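Looking After Books at Home: Shelving, Cleaning, Covering and Small Repairs

Household tips > Paper and books

Updated Sun 1 August

Most damage to books at home comes from light, damp, dust and the way they are pulled off the shelf. The tips on this page deal with ordinary reading copies, old hymn books, family Bibles, biographies and paperbacks. Anything valuable should go to a bookbinder before you try glue on it.
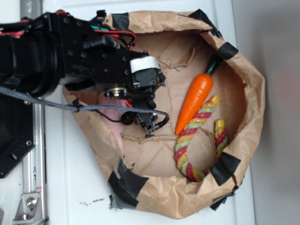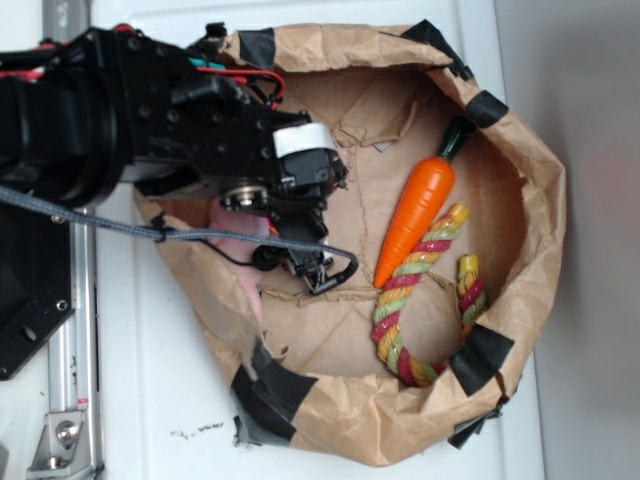
Brown paper bag on a white surface, both views.

Shelving

Stand books upright and close enough to support each other, but loose enough that one slides out without dragging its neighbours. If a shelf is half full, use a bookend. Leaning books twist at the spine, and after a year or so the twist stays.

Very large books are better flat. Stack no more than 4 and put the heaviest at the bottom.

Leave a gap of 2 cm between the books and the back of the case, more if the case is against an outside wall. Check behind it in May, when the heating has gone off, and again before winter. A musty smell is enough reason to take the whole shelf down and let the air in.

To take a book out, push the books on either side back a little and grip it by the middle of the spine. Hooking a finger over the top is how headcaps get torn.

Direct sun fades cloth and dust jackets quickly, reds and purples first. If there's only one wall for the bookcase and the sun reaches it, draw the curtain in the afternoon.

Dusting

Dust the top edge first. Hold the book firmly shut and brush from the spine outwards, away from yourself, with a soft wide brush. A clean shaving brush does very well. Don't use a damp cloth on paper edges or on cloth bindings. Glossy jackets can be wiped with a barely damp cloth and dried straight away.

Do one shelf at a time and put the books back in order before starting the next. My own count when we last moved house was 1,173, and I would not care to sort that many from heaps on the floor again.

Getting rid of a musty smell

Stand the book open, fanned out, in a dry room with moving air for a couple of days. If that doesn't shift it, put it in a large lidded box with an open dish of bicarbonate of soda. The powder must not touch the paper. Leave the lid on for a week, then smell it again. Old paperbacks may need two or three goes, and some never lose it completely.

If you find powdery or furry mould, bag the book up at once and keep it away from the others. Brush it off outdoors when the book is fully dry, wearing a mask.

A book that has got wet

Don't force the pages apart. Stand it on its end on kitchen roll, with the covers slightly open, and change the paper as it soaks through. Once it is only damp, slip sheets of plain kitchen roll in every 20 pages or so — printed ones can leave colour behind. Finish it off closed, under a weight, or it will dry wavy.

Glossy art paper is the exception. The pages stick together as they dry and can't be separated afterwards. Wrap the book in a plastic bag, put it in the freezer and ask a conservator.

Covering with brown paper

This suits hardbacks that get carried about. Cut the paper tall enough to fold over at top and bottom, and wide enough for a generous flap at each end. Crease the top and bottom folds first so the strip is exactly the height of the book. Wrap it round, fold in the flaps and slide the boards into the pockets. Close the book before you crease the last flap, otherwise the cover will be too tight and the front board won't shut.

No tape should touch the book itself. If the cover slips, tape paper to paper on the inside of the flap.

Brown paper is acidic and will mark a pale cloth binding if left on for years. For long storage use acid-free tissue.

Torn pages

Ordinary sticky tape goes yellow, then brown, then falls off and leaves the stain. Use thin Japanese repair tissue and wheat starch paste. Tear the tissue to shape — a torn edge blends in better than a cut one. Brush on a little paste, lay the tissue along the tear, and press between sheets of baking parchment under a weight overnight.

Loose hinges

If the cover is coming away but the cloth is whole, stand the book on its tail with the boards slightly open. Roll a knitting needle in PVA bookbinding glue and slide it down into the gap between the spine and the hinge. Turn it as you go so the glue spreads thinly. Close the book, press along the groove with the needle and leave it under a weight until the next day. Put baking parchment inside both covers first.

Lending

Write the title, the borrower and the month in a notebook kept on the shelf itself. A slip of card in the gap helps too, and stops the row from leaning.

More in this section: Storing sheet music / Removing price stickers / Cleaning picture frames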